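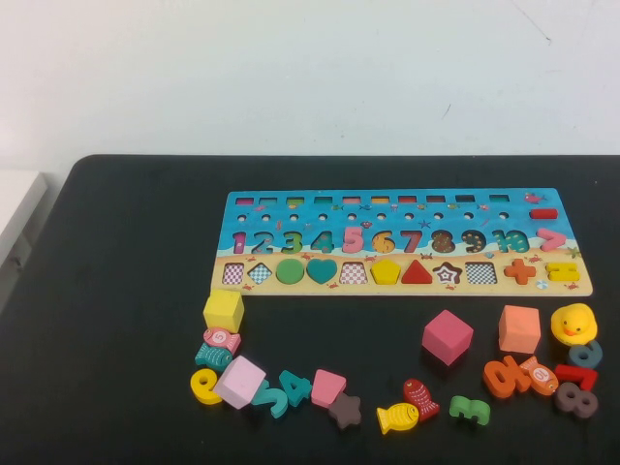

Sorting board on the black table, pieces still out.

Monday, June 10, 2019

Paint wear, Kidel job. Want a water-based clear coat that holds up to wiping. Two candidates left from February, the Clirkilcombe satin and the Wunbridge matte.

Satin first. Test strips on scrap birch, two coats, sanded between at 500. Damp cloth, same weight on top each time. Blue started to lift at 1,983 strokes. Matte went to 2,772 before any color on the cloth, but it had gone shiny in the middle by then - a fail on looks if not on wear.

Yellow worse than blue on both. Pigment or thin coat? Dont know. Redo yellow with a fresh can.
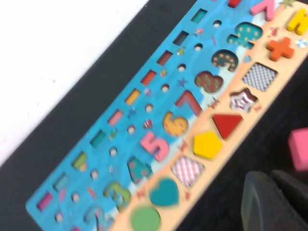 Blue band and slots, close.

Humidity was 47 percent when I coated, higher than I'd like. Second coat still tacky at lunch so the afternoon strips got pushed back. Not comparing those with the morning ones.

Dlamini wants an answer on edges too. Edges always go first, flat strips tell us nothing. Need rounded samples - ask the wood shop for offcuts, same radius as last time.

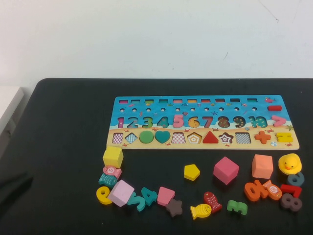 To do

Fresh yellow, both coats
Rounded offcuts
Order more cloths, nearly out
Label the strips on the BACK this time
Check wether satin can go over matte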